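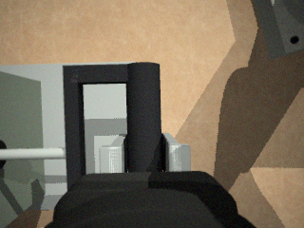

Do voters who speak at a public question session get a direct reply from the politician they ask? Most of them get a reply of some kind, but a direct one comes far more often when the question is about a single local service.

Figure 1. Dark upright cylinder between two light gray gripper fingers, with a dark rectangular frame attached on its left side. Computer rendering.

4.2 Replies in open sessions

We were delighted by how rich the Hollance material turned out to be. The town holds open sessions with its elected members through most of the year, and the transcripts keep everything: the interruptions, the laughter, even the remarks made while the microphone is being passed along the row. Our final set has 664 questions from 18 sessions. Fakau, the second town in the study, runs shorter meetings and takes written questions in advance, and this makes it a wonderful point of contrast.

Each exchange was coded by two readers working apart. A reply was marked direct if it addressed the thing asked within the first two sentences, partial if it got there later, and indirect if it moved to another topic altogether. Thanking the speaker did not count as a sentence – a small rule, but one that settled a large share of the early disagreements between readers. Follow-up questions were kept with the exchange they belonged to.

The clearest pattern concerns the size of the topic. People who asked about a bus stop, a clinic's opening hours or a closed footpath usually heard a direct reply. People who asked about taxes or the national party line usually heard something partial, often a story about a conversation the member had had elsewhere. We find these stories fascinating. They are warm, they hold the room, and they take up time in which a second question could be put. In Hollance the chair can cut them short, and some chairs did so with real skill. In Fakau the member reads from a prepared note, so the stories hardly appear, but neither does the lively back-and-forth that makes the Hollance transcripts such a pleasure to read.

Press presence gave us our biggest surprise. We had expected members to become more guarded with cameras in the hall. The July sessions in Hollance, all of them filmed, show more partial replies, yet they also show members returning to a speaker later in the evening to finish an answer. Earlier work on the Fatari assembly treated a partial reply as the end of the matter. Our reading suggests that the whole evening should be the unit of study, and we would love to see the Fatari transcripts coded again in this way.

One limit should be kept in mind. The transcripts were typed up by Yoon, a private service, and its typists left out crosstalk when fewer than three words could be made out. Heckling is therefore thinner on the page than it was in the hall. The coding sheet was last revised on 2026-08-23, and all counts in this section use that version. Section 4.3 turns to the written questions from Fakau and to how their wording changed between submission and reading aloud.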